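Sacar la vesícula a los cuarenta: notas de un posoperatorio sin historia

2020-01-20

En noviembre me quitaron la vesícula. Llevaba dos años con cólicos después de cenar y uno largo diciendo que ya iría al médico. Apunto cómo ha ido todo porque antes de operarme busqué relatos normales, de gente a la que le va normal, y encontré pocos.

Instrumental e hilo de sutura verde:

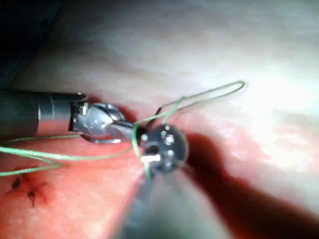
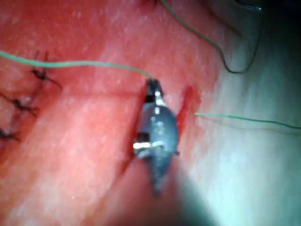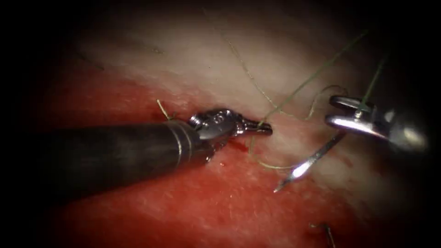
Antes de entrar

El diagnóstico fue sencillo. Una ecografía, una analítica y una frase: piedras, varias, una de ellas grande. Me pusieron en lista de espera y me dieron una hoja con lo que no debía comer. La hoja decía grasas, fritos, huevo, chocolate, café y "comidas copiosas", que en mi casa es una categoría bastante amplia.

Esperé 13 semanas. En ese tiempo tuve dos cólicos más, los dos por culpa mía. El primero fue una ración de croquetas en una comida de trabajo. El segundo, un trozo de queso curado a las once de la noche, de pie, delante de la nevera.

La consulta de anestesia fue lo más largo de los preparativos. Preguntan por alergias, por operaciones anteriores, por dientes que se muevan, por el tabaco. Yo dejé de fumar hace tiempo y aun así me hicieron una placa de tórax. Conviene llevar apuntada la medicación con sus dosis. Yo no la llevaba y tuve que llamar a casa.

Qué meter en la bolsa

Estuve una noche ingresado y me sobró casi todo lo que llevé. Lo que usé de verdad fue esto: el cargador con cable largo (el enchufe está siempre detrás del cabecero), unas zapatillas cerradas por detrás, tapones para los oídos, bálsamo de labios y un pantalón de cintura floja para volver a casa. El pantalón es importante. Una de las heridas queda en el ombligo, justo donde aprieta el botón de cualquier vaquero.

El libro no lo abrí. El pijama tampoco salió de la bolsa, porque te dan un camisón y con la vía puesta no apetece cambiarse.

El día

Ingresé a las 8 de la mañana en ayunas. De la operación no puedo contar nada, me dijeron que pensara en algo agradable y lo siguiente que recuerdo es un reloj de pared y mucha sed. Tenía la boca como el cartón. Tardaron en dejarme beber y cuando me dejaron fue una gasa mojada.

Me dolía menos la tripa que el hombro derecho. Es por el gas que meten para trabajar por dentro, que irrita el diafragma y se nota arriba. Me lo habían avisado, pero lo había olvidado por completo y pasé un rato convencido de que me había dado un golpe al cambiarme de camilla. Se va andando. Esa misma tarde me levantaron y di dos vueltas al pasillo agarrado al palo del suero.

Por la noche dormí a ratos. Mi compañero de habitación roncaba y a cada poco alguien entraba a tomar la tensión. Desayuné una manzanilla con dos biscotes y a media mañana me dieron el alta, con paracetamol y una cita para quitarme los puntos.

La primera semana en casa

Vivo en un tercero sin ascensor, en la calle Callell, y subir me costó bastante más de lo que esperaba. Paré en cada rellano. Toser y reírse también molesta – una almohada apretada contra la barriga ayuda mucho y la tuve a mano seis días.

Dormí boca arriba y medio incorporado, que es una postura en la que yo no había dormido nunca. La cuarta noche ya pude ponerme de lado. Ducharme pude desde el segundo día, con los apósitos puestos y cambiándolos después.

De comer, al principio, arroz, pollo a la plancha, merluza, puré de calabacín, manzana asada. El pan tostado de la panadería Carvalho me salvó bastantes desayunos porque lo venden ya cortado fino. Probé también unos caldos envasados de Gikine que había comprado en previsión y me parecieron salados. Los rebajé con agua y así, bien.

La segunda semana fui metiendo cosas de una en una. Aceite en crudo primero, luego yogur entero, luego un huevo pasado por agua. El huevo me daba miedo y no pasó nada. El café con leche sí me sentó mal, dos veces, y lo dejé para más adelante.

Andar

Lo que me mandaron fue caminar todos los días y no coger peso. Caminar lo cumplí. El primer día que bajé a la calle di la vuelta a la manzana y volví sudando. El móvil marcó 2.081 pasos, que en un día cualquiera los hago antes de comer, y me eché una siesta de dos horas.

Lo del peso es más pesado de llevar de lo que parece, porque la compra pesa, la ropa mojada pesa y el perro pesa. Pedí la compra a domicilio. El perro estuvo un tiempo en casa de mi hermana y volvió más gordo.

Trabajo sentado y pude volver a la oficina a la tercera semana, con jornada reducida los primeros días. Si hubiera tenido que cargar cajas en el almacén de Conda, donde trabajé de joven, habría necesitado bastante más tiempo. Si tu trabajo es físico, pregúntalo antes de la operación y organízate con eso.

Cómo estoy ahora

Bien. Tengo cuatro marcas pequeñas, tres casi no se ven y la del ombligo sigue algo dura al tacto. En la revisión me dijeron que es normal y que irá cediendo. Hago vida corriente y como casi de todo.

Digo casi porque los fritos seguidos de postre con nata me mandan al baño con cierta urgencia. En Navidad lo comprobé dos veces. Me comentaron que a parte de la gente le pasa los primeros meses y que suele mejorar. Por ahora ceno ligero y pronto – era lo que me recomendaban antes de operarme y no hacía.

Me queda por recuperar el gimnasio. Tengo permiso para hacer abdominales desde hace unos días y todavía no he ido.

Si alguien está en lista de espera y quiere preguntar algo práctico, los comentarios están abiertos. De lo médico no sé nada, para eso está la consulta.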